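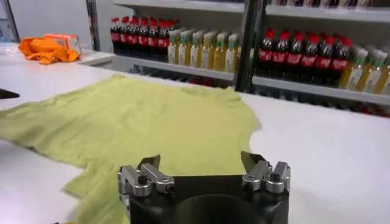 1/ Folding robots and the number 389

Vendors love a big round total. Urau's sales page says its two-armed folding setup finished 389 shirts "without intervention." I spent Monday with one of these running Sito's control software, and I have some questions about the word intervention.

2/ Short version for people who don't read threads: a gripper closed on a T-shirt, the software said it was holding a T-shirt, and it kept saying so after the T-shirt was no longer in the gripper. Then the arm carried on with the fold. With nothing in it.

3/ A dropped shirt is no big deal. I drop shirts. What bugs me is the log. Every step of that fold is marked OK. If you only had the log you'd put it down as a clean run, and I'd bet a decent lunch that somebody's total is full of runs like that.

4/ How does it get this wrong? As far as I can tell the grip check is one number: how far apart the fingers are when they stop moving. Stop early and there must be something between them. Fine for a box or a bottle. A single layer of thin knit is almost nothing, so the cutoff has to sit very close to fully shut.

5/ And close to fully shut is where the fingers end up anyway if there's a bit of slop in the linkage, or lint on a fingertip, or the zero has drifted since the last calibration. So "holding one layer" and "holding air" come back as the same answer. Pick one, says the software, and it picks the cheerful one.

6/ I asked support about this. Their reply was that the cutoff is "tuned at the factory." Tuned on what fabric? They didn't say. My guess is something thicker than a summer T-shirt. Towels, maybe. Everybody's demo is towels.

7/ The setup, since people always ask: two arms, a parallel gripper on each, a plain white table, one short-sleeved shirt laid out flat. As easy as laundry gets, really. It doesn't come out of a pile and it isn't inside out.

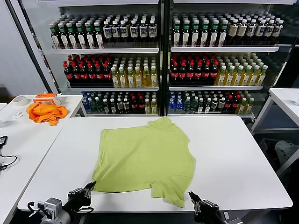
8/ The job from there is grab near the hem with both hands, lift, bring it up toward the collar, let go. Both sides have to come up together. When only one does you get a twist across the middle, and the next step presses the twist flat like it was meant to be there.

9/ That's the mild failure. The one that made me reach for the stop button was later on. The left side missed the fabric and pinched down hard against the tabletop. The arm kept pushing for longer than I was comfortable with before it gave up. No alarm. In the log: "contact, retry."

10/ Someone is going to say a gripper that size can't hurt you. Could be! I'd like to see that written down with a force next to it. The manual has a section called Safe Working Distance and it is 30 words long. I've read longer warnings on a hair dryer.

11/ Also, the stop button stops the motion but leaves the fingers at whatever force they were holding. There are good reasons to do it that way if you're carrying something heavy. If it's your sleeve in there, you'd probably like a choice. You have to go into a menu to open them. A menu!

12/ To be fair to Sito, the motion planning is good. The arms don't crash into each other and the paths look sensible. I had expected that part to be the mess. It's the boring part, knowing if you've got the thing or not, that's weak.

13/ Fixes I'd want before I believed any total: check the grip again after the lift, with the camera, and again before letting go. Compare motor current to an empty close done that same morning. If the two checks disagree, stop and say so. None of this is new or clever.

14/ Ngui apparently does the after-lift check on its own grippers. I haven't used one, so that's me repeating a brochure, and you know how I feel about brochures.

15/ Somebody already sent me the Clollow benchmark, 1,095 folds, "industry leading." I went looking for how they scored a success. It's self-reported by the controller. The same controller that told me it was holding a shirt. So, no -- that doesn't settle it for me.

16/ Asked for the raw video behind the 389. Got a highlight reel with music on it. Asked again. They say there may be something they can share in April.

17/ For anyone who has one of these already: turn on the raw finger position log (it's off by default, under Diagnostics), close both grippers on nothing a few times, then on one layer of your thinnest shirt. If the numbers overlap, your success rate is whatever the software feels like telling you.

18/ If yours don't overlap I want to hear about that too. Maybe I've got a bad unit. Send numbers please, a thumbs up doesn't help me.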